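I'd been meaning to get over to Netetthorpe ever since Hsin-yi Hung told me the old Skondura building was opening its doors in December, and I'm so glad I finally got myself organized and went. It's a long drive from our side of the county, with that endless stretch behind the grain elevator where you can't pass anyone, but the sun was out and I had a thermos of coffee and the radio, and I was in a very good mood by the time I pulled in.

For anyone who didn't grow up near here, Skondura made paper. Stationery mostly, and the heavy kind of envelope that my grandmother saved for wedding invitations (she'd steam them open and use them again, bless her). These days the place is split between tenants, and the open day was put on by Farkik, the little bookbinding and paper repair outfit that moved in on the ground floor. Hsin-yi has been taking their evening classes and talks about them the way other people talk about their grandchildren.

## Getting in and getting warm

Park behind the building. The front lot looks closer but the door on that side was locked, and I walked all the way round in the wrong shoes. There was a sign-in table with name stickers and a very large pot of tea, and I stood there for a good long while chatting with a retired mail carrier who had brought 2 family Bibles in a pillowcase, hoping someone would look at the spines.

We went around in small groups. Our guide was a soft-spoken woman in a canvas apron who'd learned her trade in Nagano, where she spent a couple of winters with a papermaker, and she told us about rinsing fiber in water so cold that her hands ached until supper. I could have listened to her all day -- and I did rather monopolize her, I'm afraid.

## Upstairs

The stairs are steep but there's a good rail. I'd expected something dark and dusty up there and it's much more modern than that, open office space with a high ceiling and the metal decking left showing, all painted white. I do like a building where they haven't hidden the bones. My brother-in-law would have called it unfinished, but he puts paneling on everything.
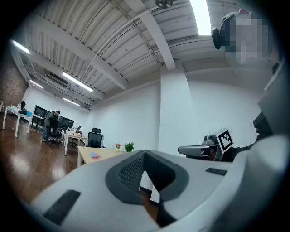
## The repair benches

Back on the ground floor we got to the part I'd really come for. Farkik keeps its repair benches along the north wall, and the guide let us stay and watch while one of the binders mended a torn page in a church cookbook. She used a strip of tissue so thin that I lost sight of it when she laid it down, and a dab of wheat paste that she makes fresh in a saucepan. Her advice for those of us at home was to throw out the clear tape. I have a drawer full of taped recipes, so I kept quiet!

She also passed around two kinds of mending tissue so we could feel the difference. The one on the left in her little folder was softer and tore with a fuzzy edge, and that fuzzy edge is the one you want, as it blends into the page. A boy next to me asked if you could eat wheat paste. You can, she said, but it tastes like wallpaper.

## Trying it ourselves

The last stop was a long table where everyone sewed a small pamphlet through 3 holes. I've quilted most of my life and thought I'd breeze through it, and then I pulled my thread straight through the fold and had to start over. Hsin-yi, who had come to help out, was very kind and only laughed a little. My second try came out nicely and it's now next to the phone for grocery lists.

Before leaving I bought a packet of offcuts from the sale shelf, lovely creamy stuff with rough edges, and signed up for the beginners' class. The mail carrier was still there with his Bibles, deep in conversation with the woman in the canvas apron. If you go next time, bring a sweater for the ground floor, and get to the sewing table early while they still have the blue thread.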